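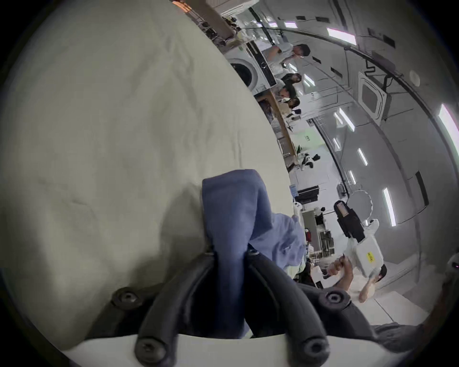 4.2 From heap to flat: what happens before the first fold

Most writing on folding starts with a shirt that is already flat. The sleeves are out, the hem is straight, and the author can move right along to the part with the arrows. We were guilty of this ourselves in our first draft, and it was only when we went back through the Gredton sessions that we saw how much of the work – and how much of the interesting behavior! – comes earlier. A shirt out of a laundry heap has no front, no back and no clear top. Someone has to find them.

We call this stage opening. It begins when a garment is first touched and ends when the folder makes the first deliberate crease. Across the full set of 4000 folds, opening was the stage that varied most from one folder to the next, and it was also the stage people found hardest to talk about afterward. Asked how they fold a T-shirt, they would describe the sleeves going in and the bottom coming up. Asked how they got it flat, they tended to say "I just shake it out," and then, when given a shirt to show us, did something quite different.

Cotton jersey makes this stage a pleasure to study. The cloth is soft enough to bunch into thick folds when it is gathered, and a pinch taken anywhere on it pulls in material from well beyond the place that was pinched. Lift it by the middle of the back and the hem, sleeves and neckline all hang together in one bundle, giving away almost nothing. Lift it by a shoulder seam and half the shape appears at once. Experienced folders search for that seam by feel, often while looking at something else. Vendula Lukáč, who coded the opening stage for this section, named the search "walking the edge," and the term stuck with the rest of us because it fits so well: the grip travels along a hem or a sleeve until it meets a corner it can trust.

We identified two main ways of opening. In the first, the hanging method, the garment is lifted clear of the surface, allowed to drop open under its own weight, and then laid down. In the second, the spreading method, it stays on the table and is coaxed outward a bit at a time. Hanging is quick and looks wonderful when it goes well. Spreading is slower, but it leaves the folder with choices, and a sleeve that has turned under can be found and pulled free without starting over.

Denim hardly needs either method. The legs of a pair of jeans are stiff enough to hold a line, the waistband gives an obvious place to start, and a folded pair will sit by itself and keep its shape. A T-shirt beside it seems to belong to another family of objects altogether. Figure 5 has both: a slate-blue short-sleeved T-shirt spread out on a pale green table, and a folded pair of blue jeans beyond the table's far edge. The shirt is roughly flat, with its neckline near the center and wrinkled folds along the sides. This is a useful state to keep in mind when reading the Bednárik scores below, as a shirt can be well opened without being smooth.

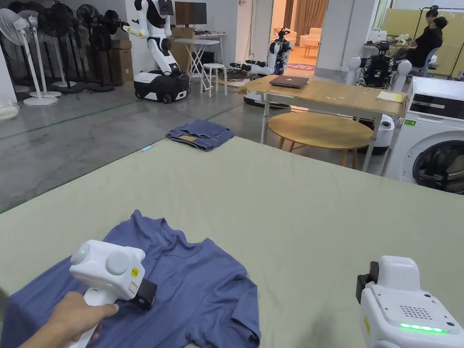
The Bednárik score was our attempt to put that difference into a form two coders could agree on. It looks only at the outline of the garment. Are both sleeves out? Is the hem a single line, or has one layer slipped past the other? Does the neckline sit midway between the shoulders? Wrinkles inside the outline are left out of the score completely. We argued over this at length, and one early version did count them, but the wrinkle count told us more about how long the shirt had been lying in the heap than about anything the folder had done.

Once wrinkles were set aside, a lovely pattern came through. Shirts with a clean outline and plenty of wrinkles folded into neat, square packets. Shirts that had been carefully smoothed but had one sleeve tucked under came out lopsided, and the lopsidedness grew with every fold that followed. Smoothing is satisfying to do and it makes a shirt look finished, so it is easy to see why people spend time on it. In our data, the same effort spent on the hem paid off far more.

The size of the table matters too, though less than we expected. A folder with room to spare will spread a shirt fully and walk around its edges. A folder with little room folds one side in early and works with half a shirt from then on, a habit we first noticed in the Collari home visits in August and then began seeing everywhere. Large soft pieces such as sheets and blankets raise a separate problem, as they drape, slide and carry smaller garments along with them. A T-shirt lying on top of a crumpled sheet has to be opened against a surface that moves, and the spreading method loses much of its advantage there. We coded these cases apart from the others and return to them in 4.4.

One limit should be stated plainly. The Breltton coding sheet has no entry for a garment that is opened, judged unsatisfactory and gathered up again. We logged each of these as a new attempt, which makes patient folders look slower than they are. A revised sheet with a "return to heap" entry is in use for the next round, and we are eager to see what it does to the comparison between hanging and spreading.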